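Against the Silent Retry

Most client libraries for message queues now retry failed requests by default. The developer calls a send function, the network drops the request, and the library sends it again without saying so. This is sold as reliability. I think it is a poor default, and that library authors should turn it off and let the application decide.

My case comes from a stock control service I help to maintain. It is a small service called Jistlow, written against the Plinow client, and it passes events to a broker run by Rangel. On 17th January the broker slowed down for a short period. It did not fail. It accepted every message and was late in saying so. The client waited 800 milliseconds for each reply, gave up, and sent the message again. By the time the broker had caught up, it held 3251 messages, of which 832 were duplicates. 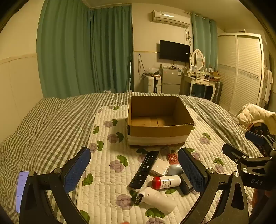 The log on our side showed no errors. Each call had returned success in the end, and the retries were recorded only at debug level, which we do not keep in production. We found the duplicates when a stock total failed to match the sum of its movements. Working back from there took most of a week.

The usual reply is that consumers should be idempotent, meaning that handling the same message twice should have the same effect as handling it once. I agree with this as a goal. It is a weak defence of the default, because it moves the cost of the library's decision to a different team, often one that does not know the decision was made. Idempotent handling needs a stable message key, a store of keys already seen, and a rule for how long to keep them. In version 2 of the Plinow client the key is generated inside the send function, so it is stable across the library's own retries but changes if the application calls send again after a timeout. A consumer that trusts this key is protected against one kind of duplicate and open to the other. The documentation mentions this in a footnote to the configuration table.
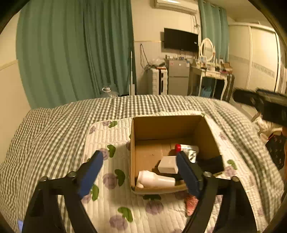
A timeout carries very little information. It tells the sender that no reply arrived within a set period, and leaves open whether the message was lost, stored, or stored and already processed. When I explain this to new developers I use a parcel, and a plain carton on a bed with a checkered cloth would do as well as any warehouse. The sender wants to know whether the carton is there. Without a reply, the sender cannot know, and posting a second carton is a sound choice only if two cartons do no harm. The library cannot judge that. The application usually can.

There is also the matter of load. A broker that is slow under pressure receives more requests from clients that retry, and so becomes slower. Backoff with jitter reduces the effect but does not remove it, and the default settings in the Plinow client start the first retry with no delay at all.

The Asto client takes a more careful approach. It returns one of three results: accepted, refused, or unknown. The caller has to handle the third case in order to compile. Some developers find this tiresome, and it does add code to every call site. We moved one of our less busy producers to it, and the handler for the unknown case came to a few lines: write the message to a local table, along with its key, and let a scheduled job check it against the broker later.

I would accept automatic retries for reads, and for writes where the caller has supplied a key and marked the operation as safe to repeat. Both can be expressed in a function signature. For everything else the library should return the timeout to the caller and log it as a warning. Anyone who wants the present behaviour could have it back with a single setting.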